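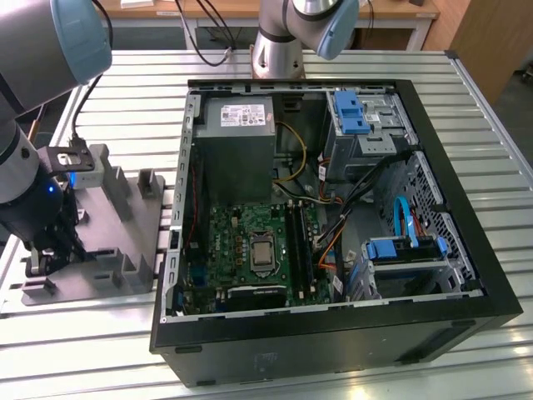
Workshop > Notes > Old Computers

I've been meaning to write about the memory in these Dell towers for ages, and now that it's August and too hot to do anything sensible outdoors, I finally have an afternoon for it (and a pitcher of iced tea, which helps more than any tool I own).

First, lay the case down on its side. I spent years bending over upright towers with a flashlight in my teeth, and my back has never forgiven me. With the cover off and the board facing up, you can get at the memory slots without fighting the cables, and you can see the little latches at the ends. Press those outward before you do anything else. When you put a module back, line up the notch, then push evenly until the latches come up to meet it. It takes more push than feels polite!

My other great improvement was giving the small parts a proper place to stand. I used to pile everything in a cookie tin from Belhaj, and you can imagine the digging. Upright slots are so much kinder, and once you get used to reaching for the same spot every time, you stop setting things down on the board itself.

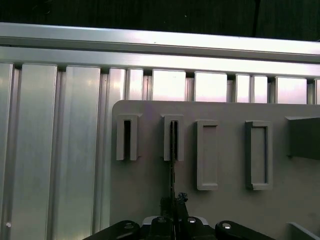 Liesl Hubmann wrote to say that she still prefers an egg carton for the modules, with a strip of masking tape to label each one, and that she has lost only 2 in all her years of doing it.

Well, I can't argue with that record, and I do like the tape idea. I may steal it for screws.

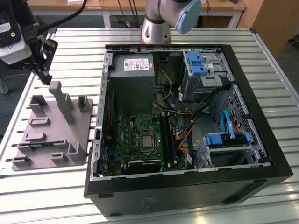 I'd add that tape is good for cables too. Before I unplug a drive I wrap a little flag on the lead and write where it goes, even when I'm perfectly sure I'll remember. I was perfectly sure in Curkby once, and we were there until supper.

Next time, processors and the cleaning of old paste, for which you'll want plenty of cotton swabs.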